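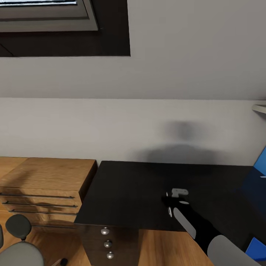
I'd been told Bảo Trình didn't like interviews, so I arrived with far too many questions and a packet of ginger biscuits. He ate four of the biscuits and talked for three hours. So much for that.

If you don't know his woodcuts, you may well know the book. Đào came out from Ivik in April, a set of 131 prints with a long essay by Paraschiva Ene, and it has been passed round among my friends like a bag of chips. It started as a much smaller thing, he told me. "I wanted 16 prints, one peach tree, the same tree, over one year. I thought I'd be done by Christmas and I could go back to doing book covers. Then I got interested in the fence behind it."

The fence takes up a good third of the book, if you haven't seen it, and I think those are the best pages. Bảo pulled a face when I said so. "Everybody likes the fence! I worked so hard on the blossom."

He learned to cut from an old Dürer book of his aunt's, one of those heavy library cast-offs with the stamps still in it. The plates were bad, he said, all grey where they should have been black, and for years he thought that was how woodcuts were meant to look. "I was copying the bad printing. I cut these tiny lines to get the grey. Then I went to a museum and saw a proper impression, and it was so black, so clean, and I stood there and felt like an idiot. But my hand was very good by then, from all the tiny lines."

I asked whether he still had the aunt's book. He does, though the spine's gone and the Apocalypse pages are held in with a bulldog clip.
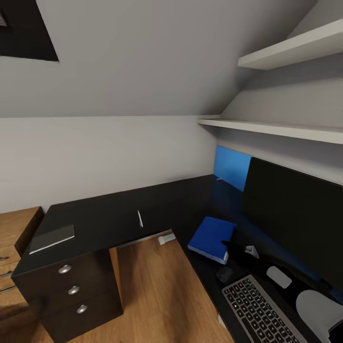

Ratside no. 16, page 13

We got on to paper, which I'd been warned about. Bảo can talk about paper the way my dad talks about motorways. The whole of Đào is printed on a stock called Meseck, a soft, slightly yellow sheet that he swears by and that his printer can't stand. "It drinks," he said. "You put the ink down and it's gone, you have to put it down again. Paraschiva said, use something easier, the readers won't know. I said I will know. She said, fine, you can ring the printer and tell him." He rang the printer.

There were 900 copies in the first run, each numbered in pencil on the back page. He did the numbering himself over a fortnight, with the radio on, and spoiled a few by writing the same number twice. I asked what happens to somebody who has the wrong one. "They have a twin," he said, and took another biscuit.

I wanted to know about the pear wood as well, because Paraschiva makes such a lot of it in her essay. He's less romantic. Pear is lovely for the fine work, he said, but it's dear, and a good deal of the fence was cut on cherry offcuts from a man who makes stools. He keeps the blocks wrapped in old pillowcases. A couple have split, and he'll print from a split block quite happily if the crack falls somewhere it can pass for a twig. 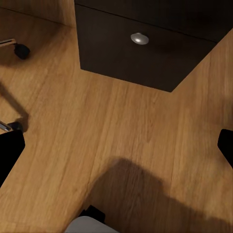
Working with Paraschiva Ene

She joined us on the phone for the last half hour, mostly, I think, to check what he'd been saying about her. They've known each other since she wrote a rather sharp review of his first show. "It was a fair review," she said. "It was two lines," said Bảo. "They were fair lines."

Her essay took longer than she'd planned, and she rewrote the opening so often that Ivik stopped asking. The trouble was the order. Bảo wanted the prints in the order he'd cut them, she wanted them in the order of the seasons, and they argued about it for most of a winter — by post, as it happens, because he won't do long emails. You can see the result in the book: seasons for the tree, cutting order for the fence, and a table at the back that I still can't quite follow.

"The table is very clear," Paraschiva said.

"I don't understand the table either," said Bảo.

They're planning another one. She'd like gates, and he's thinking about a single wet road, with a lot of black in it, real black this time. He's already bought the paper. It's Meseck again, and he hasn't rung the printer yet.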